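The Stone Cutters of Wistholm

The quarry at Wistholm closed its main face 42 years ago, but the cutting shed never shut. Kevin Lynch runs it now with a crew of six. Most of what they sell ends up in kitchens.

"People used to want it plain," Lynch says. "Now they ask for the veins." A slab with heavy veining used to go for garden steps. In December the shed sold 19 of them, all for countertops.

Veined stone takes more care. Lynch taps each slab with a mallet and listens – a dull note means a crack. The bad ones are cut down for sills.

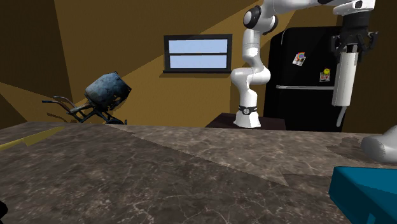
Tadhg Mac Carthaigh, who fits the tops for Hennessy, tells buyers to seal the stone once a year and keep lemon juice off it. Few of them do. He gets called back to polish out rings, mostly near the sink, and charges $100 a visit.

The shed has orders through spring. Lynch would like a second saw, but the old one still cuts straight and he has not made up his mind.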